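3.2 Stacking and storage of plates in shared kitchens

The second part of the study dealt with how plates are put away between meals. Cups and cutlery were covered in Section 3.1 and are left out here. We looked at round plates only, because oval and square ones were rare in the Emville kitchens and were mostly kept in separate cupboards.

Kitchens were visited twice a day for the whole of January, once after breakfast and once in the evening. At each visit the observer wrote down every group of plates found on a table, counter or shelf. A group was counted as a stack if two or more plates rested one on top of the other. In all, 2,732 stacks were recorded in 72 kitchens. Plates standing in a drying rack were not counted, even when they leaned against each other.

For each stack we noted the height, the place where it stood, and whether all the plates looked alike. We use the word "mixed" for a stack with more than one color or more than one rim shape. The sorting was done by eye. Where only the edges of the lower plates could be seen, the observer was told not to lift the top plate, since earlier trials had shown that people tidy their stacks once they notice someone handling them. This means that some mixed stacks may have been put down as plain, for example where a plate of a slightly different cream or gray lay at the bottom.

Mixed stacks were more common than we had expected. Almost 1,000 of the recorded stacks held plates of more than one color. In kitchens with a single set, such as the white Skarkolell plates handed out in the newer buildings, mixing came mainly from plates that residents had brought with them. In the older buildings there was often no main set at all, and the stack was put together from whatever had been left behind over the years.

The color of the top plate mattered more to residents than the order below it. Several said they looked for "their" plate first and took the next one down only if it was missing. A colored plate on top of paler ones was usually left alone by the other people in the kitchen. Figure 2 relates to this type of stack, a short one with a green plate on top and paler edges below.

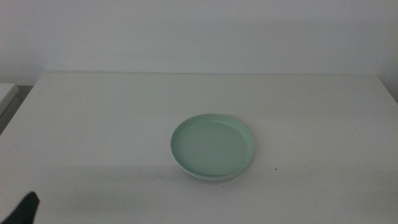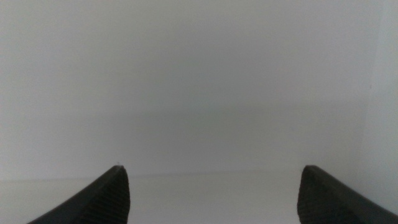

Figure 2. Mixed stack, green over paler plates (first picture). Pale surfaces behind (both pictures).

Burgi Eder, who had read an early draft, objected that the top plate need not belong to anyone in particular: in her kitchen the green one ended up on top simply through being washed last, and she would have taken it as readily as any other. We checked this against the evening records. Washing order does explain part of the pattern, mainly in kitchens where one person does all the dishes, but it does not explain why the same plate was back on top at visit after visit in kitchens where the dishes were shared out.

Stack height followed the furniture. Open shelves of the Fivwood type have a fixed gap between boards, and stacks there seldom came near the upper board - people seem to want room for a hand. On tables the stacks were shorter still. Tables are used for other things during the day, and a low stack can be moved in one go. Residents often described a table stack as "on its way" to the cupboard, though in some kitchens it stayed on the table all week and was simply eaten from.

Rim shape also had an effect. Plates with a low raised rim sat close together and were stacked without much thought. Plates with a wide sloping rim were more often placed at the bottom, or kept in a pile of their own. Two kitchens used paper between the plates to prevent scratches. Both had given it up by the last visit.

The full counts by kitchen, together with the form used by the observers, are listed in Appendix B. Differences between breakfast and evening visits are taken up in Section 3.3.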